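Category: Set-up Guides > Two-arm Bench > Faults
September. Sushil Chaturvedi, Rarkolden bench

7. DOOR BUTTON FAULT (arm stalls at the microwave)

What went wrong: right arm went for the door button, closed fingers early, pushed too high and kept pushing. Force limit was left at 80 from the Sundico job. No alarm. Oven slid back on the table and the arm followed it. Nothing broken, but don't run the routine again until you've done the steps below.

CAUTION: hands off the table while the arms are live. Stop button first, every time, even for a quick nudge of the oven.

7.1 Press stop. Wait 4 seconds, then switch both arms to hold.
7.2 Check the oven display. It should read 0. Anything else, cancel by hand and start over.
7.3 Look at where the fingers are against the oval button at the bottom of the panel. The start button is just above it, easy to catch by mistake.

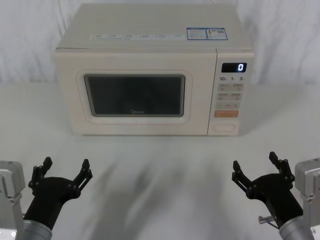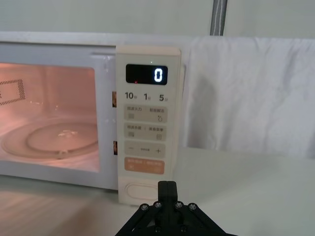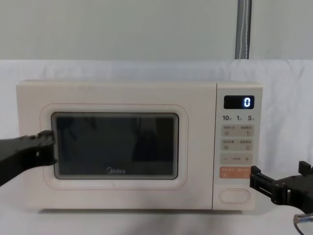 Display at 0 in all three views.

7.4 Back the right arm off 19 mm before you move it sideways. Sideways first will drag the oven.
7.5 Set the force limit to 4 in the Vergara panel. Save. It does not save itself, I lost a morning to taht.
7.6 Square the oven to the table again. Re-teach the button point, slow speed only. Old point is no good once the oven has shifted.
7.7 Run the press with the oven unplugged. Three clean presses, then plug in.

NOTE: if the door doesn't open on a clean press, check the approach angle before touching the force. More force is how we got here.

NOTE: finger pads due a change at 2,000 presses. Worn pads slip upwards off the button. Log the count in Emance, same page as the stalls.

CAUTION: never start the oven empty as part of a test. Door routine and start routine are seperate, keep them that way.

Still stalling after 7.7? Leave it in hold, tag the bench, see section 9.

Contact the bench team | © Rarkolden | Back to top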